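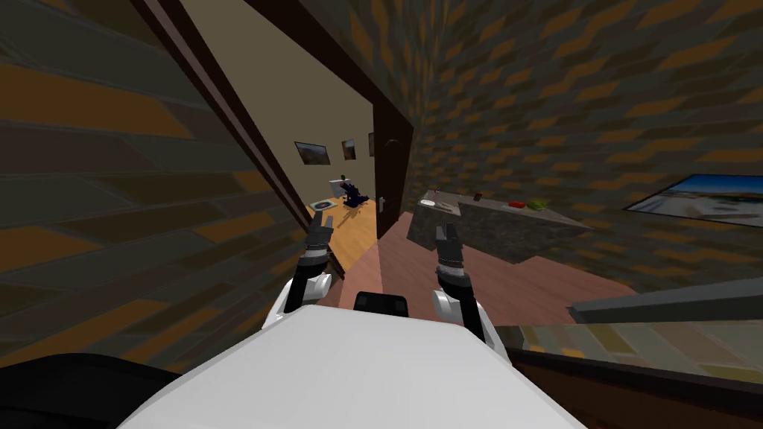

Two-finger gripper stalls on door lever in sim, works with the other finger pads. Contact settings or controller?

Posted by Iara Zúñiga in Simulation and Control

I'm comparing two gripper models on the same dual-arm robot in simulation, before we commit to buying hardware. The first is the Vovton two-finger with segmented pads. The second is the Orum parallel jaw with a single flat pad per finger. Same arms, same base, same head camera, same apartment layout. The task is to reach the door, take the silver lever handle, press it down and pull.

With the Orum model the lever goes down on nearly every run. With the Vovton model the fingers close, the joint effort climbs to the limit, and then the lever creeps out of the grasp before it reaches the end of its travel. On small objects on the kitchen counter the Vovton is clearly the better of the two, so I don't want to drop it over one task.

Settings: arm controller is joint impedance, stiffness 400 on the proximal joints and 300 on the wrist. Gripper is position controlled with an effort cap. Physics step is 2 ms, with 6 solver iterations. Friction is identical for both pad materials. I have tried raising it and the creep slows down but does not stop.

Is this a contact problem or a controller problem? And is it fair to compare the two grippers at all with the same wrist gains?

Edit: collision meshes are convex hulls, one per finger link, as exported.

Hipólito Jara

Contact problem first. Look at your edit. One hull per finger link means every gap and curve in a segmented finger gets filled in. You end up with a convex lump touching a round lever at one or two points. No friction coefficient will hold a torque load through one point. The flat jaw has a pad that is already convex, so its hull matches the visible mesh and you get a proper patch of contacts.

Steps, in this order:

Turn on the collision geometry overlay and look at the fingers while they are closed on the lever. Do this before changing any numbers.

Replace the pad hulls with boxes, one box per segment. Leave the rest of the finger as it is.

Raise the solver iterations. 6 is low for a closed grasp on an articulated object. Slow creep under constant load is what an unconverged friction solve looks like.

Put the friction back to the original value. If you leave it high you will hide the next problem.

On the gains: same gains are fine as a baseline, but the two grippers have different mass and a different distance from wrist to pad. Update the payload in the gravity compensation for each one. If you skip that, part of what you measure is arm sag.

Wenceslao Tapia

we had this with a drawer handle. set friction to something silly and moved on. works fine

Catriona Semple

I would not follow the advice directly above for a purchase decision. It will make both grippers look good.

I agree with Hipólito on the meshes, but I think there is also a controller part. A lever rotates about its own axis, so the contact point follows an arc. If your hand target moves in a straight line down, the impedance controller pushes sideways against that arc, and the stiffer the wrist, the harder it pushes. A wide flat pad tolerates some sliding along the lever. Narrow segments tend to tip off it.

Log the wrist force along the lever during the press. If it grows with lever angle, the path is wrong. Either generate the target from the hinge position or drop the wrist stiffness in that direction only. We ran the Fistdale gripper on a similar door last November and lowering the one axis did more than any pad change.

Also record the approach pose. If the near arm comes in at a different yaw for each gripper model, you are comparing poses.

Iara Zúñiga

Overlay checked. The hulls bridge the gaps between pads, as Hipólito said. With boxes and the original friction the slip starts much later in the travel, but it is still there. Axial wrist force does rise with lever angle. I am rewriting the target as an arc now and will post the logs for both grippers when the batch finishes.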